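**Progress report to the Sequeira Fund, second reporting period**
6 Sep 2026
Prepared by Natalie Clegg, Account Director, Prallow

The grant supports a shared marketing service for small manufacturers that cannot employ an agency on their own. This report covers activity from February through the end of the period.

**Staffing**

Esther Mosoti joined as campaign planner and now manages the day-to-day work with member companies. Mareike Kröger moved from media buying to research. The second copywriter position remains open — two candidates declined on salary — and freelance cover has been charged to the contingency line.

**Campaigns**

Six member companies received a full campaign, as set out in the work plan. The trade newsletter produced with Ustau reached 3,000 subscribers against a target of 2,000. It generated 471 inquiries, all of which were passed to the companies concerned. Replies to those inquiries were slow in some cases, and Ms. Mosoti has drafted a short guide on follow-up that members will receive next period.

Spending on paid search was reduced after the first month. The unspent portion was moved to the newsletter with the Fund's written approval.

**Brand work**

Soudabeh Alipour completed the identity guidelines for Muvby, including the logo, typefaces and rules for use on packaging. Printed copies are with the client. The website refresh is behind schedule pending product text from the client's sales office.

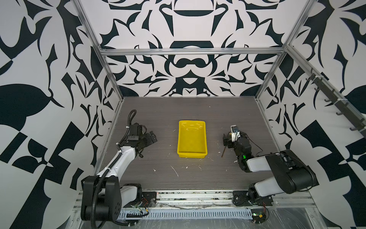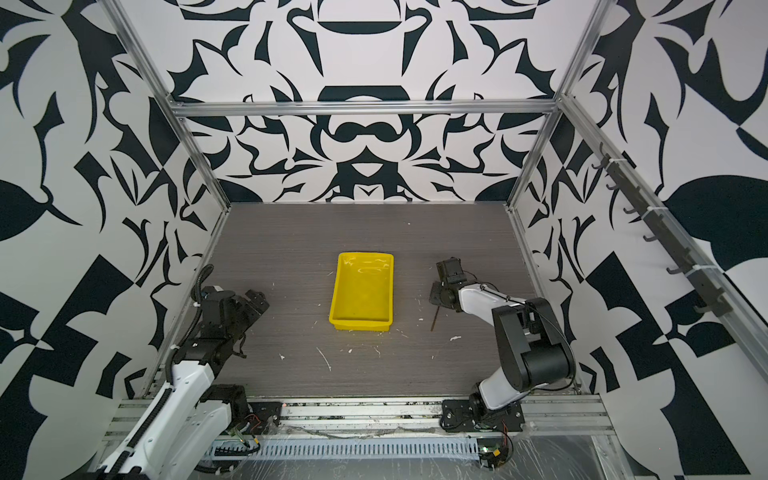 **Next period**

Prallow will fill the open position, complete the Muvby website and begin interviews with former members on why they left the service. Hildegard Grube will conduct the interviews independently of the account team.

We request that the unused travel allowance be carried forward. A revised budget is attached as Annex B — the total is unchanged.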